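Home Projects Robots Workshop Archive About Contact

A whole kitchen in my laptop: two months with the Jeltham pack

Dec 10, 2020, by benchtop

I have wanted a robot arm in my kitchen since I was small enough to believe that one would be along any day now. I still haven't got one (my kitchen is a galley, and the only spare bit of worktop is where the bread lives), but since August I have had the next best thing, which is a pretend arm in a pretend kitchen, and I've been having such a good time with it that I've neglected this blog completely. Sorry about that! The soldering station write-up is still coming.

The thing I've been using is Jeltham, a set of simulated household rooms from a small outfit called Pronmont. You download it, you get a handful of kitchens and a utility room, you drop a robot arm into one of them, and you try to make it do jobs. You can drive the arm yourself with a controller or write a program that drives it, and everything you do gets recorded so that you can play it back from any camera you like. I paid for it myself, at the hobby rate, and I'm not on any sort of arrangement with them.

I should say where I'm coming from. I can program well enough to get into trouble and I know next to nothing about machine learning. Before this I had been using Quiambao, which is free and which a lot of you reading this will have tried. Quiambao is lovely for learning how an arm moves, but its world is a table and some coloured blocks, and after you've stacked the blocks, and unstacked them, and stacked them in a different order, you do start to wish for a teapot.

Jeltham has a teapot. It has more than 200 objects, and I have been through the lot of them in the browser like somebody with a toy catalogue. There is a great deal of fruit and veg. There are pans and lids and spoons, bowls with things already in them, bread of several persuasions, and some very odd choices that I've grown fond of. They aren't photo-real. A few of them are so simple that I've had real trouble deciding what they're meant to be, and the names in the object list are no help at all because they're all numbers. My notes are full of entries like "green one, rolls" and "red one, small, horrible to grip".

Getting it going

Installation took me an evening, most of which was my graphics driver and can't be blamed on Pronmont. The guide is short and written by somebody who has clearly watched other people get stuck, because every time I thought "hang on, where's that menu?" the next line told me. The one place I came unstuck was with units. The rooms are laid out in metres and the gripper opening is set in millimetres, and if you type a metres number into a millimetres box the fingers simply close and stay closed, with no complaint from the program whatsoever. I spent a long time thinking my gripper was broken. A little warning in red would be very welcome there.

You'll also want a proper way of steering. I tried the keyboard for one session and gave up, as six keys for moving and another six for turning is too many for a person with ordinary hands. The add-on for this is called Dalline and it's sold separately, which I grumbled about and then bought. It lets you use a games controller, or a phone if you've got one that plays along, and it shows you a marker for where the hand is, so that you can see where you're steering when the arm itself would be blocking everything. The marker is a big shiny red ball. It is far too big, if you ask me, and I do wish you could shrink it or turn it see-through, but it does mean you never lose the hand.

What it's like to use

Wonderful, mostly! The first time I picked something up on purpose I shouted. You get the fingers down either side of the thing, you close them, there's a little give as they touch, and then you lift and it comes with you, and for a second you forget that none of it exists. Round things want to squirt away if you catch them too high. Long things swing. If you let go from a height they bounce about in a way that I found completely convincing until I dropped a spoon on its end and it stayed standing there, upright, for as long as I cared to look at it.

The arm is slow if you leave it on the default settings, and I'd suggest you do leave it there for the first week or so. I turned the speed up on my second day because I was impatient, and swept an entire worktop clean on to the floor. The reset button is quick, thank goodness.

I've put in 789 recorded runs so far. That sounds mad when I write it down, but a run is often under a minute and they're very moreish, and the program keeps the tally for you in the corner of the window so it's hard not to have just one more go. All of mine are saved, good and bad. You can tag each one as it finishes, and I use two tags, "fine" and "oh dear".

The rooms shuffle themselves between runs if you ask them to. Different worktop, different wall tiles, the food moved about, and the cameras nudged as well. It's there so that a program trained on your runs doesn't learn one particular kitchen off by heart, but it's good for the human too. You can't get into a rut when the bread is somewhere new every time.

My favourite room, and the one I'd tell you to load first, is the one with the big sink. I didn't expect to have feelings about a sink. But flat worktops are easy, and as soon as you ask the arm to work over and down into something with walls, you have to start thinking about where the wrist is and what the knuckles are going to hit. There's a tap to dodge as well. The job I've been giving myself is to take bits of food from around the place and get them to a plate which is sitting down in the sink, and I've done that one again and again without getting tired of it.

Some views from the sink room:

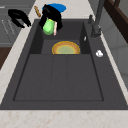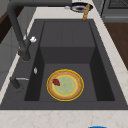
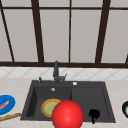

I keep a paper list of niggles by the keyboard, and in fairness I ought to share it. The saved files are enormous. You can choose which cameras to keep, but you have to choose before you start, so I've ended up keeping all of them just in case and have had to buy another drive. The playback window forgets its size each time you close it. Shadows are a bit hit and miss, and when I'm lowering something towards a surface I lean on the shadow more than anything else to judge the height, so that one matters to me. And there's no sound at all! I hadn't realised how much I'd miss a clunk.

Support has been very good. I wrote to Pronmont about the standing spoon and got a reply the same afternoon from someone who sounded delighted about it, and asked for my recording. The spoon was fixed in the next update. I asked about the units box too and was told it was "on the list", so we'll see.

As for getting a program to do the job by itself, I've made a start. I fed my "fine" runs to the example trainer that comes in the box, left it going overnight, and came down to find something that could reach towards the right object and then hover over it, trembling, like a person choosing a chocolate. I was thrilled. It has since got better at closing its fingers and worse at knowing when to open them. Out of the last five tries it let go in a sensible place once, and I've watched that recording rather a lot.

Would I tell you to buy it? If you've got a reasonably modern graphics card and you've worn out the blocks in Quiambao, yes, I would, and I'd get Dalline at the same time and save yourself the keyboard business. If you're hoping to wire it up to a real arm on your desk, wait a bit. There's a bridge for that in the menus but it's greyed out in my version, and the guide doesn't mention it.

Next on my list is the utility room, which has a front-loading washing machine with a door that opens. I had a quick try at the door last night and got the gripper stuck behind the handle, so I'll report back when I've got it out.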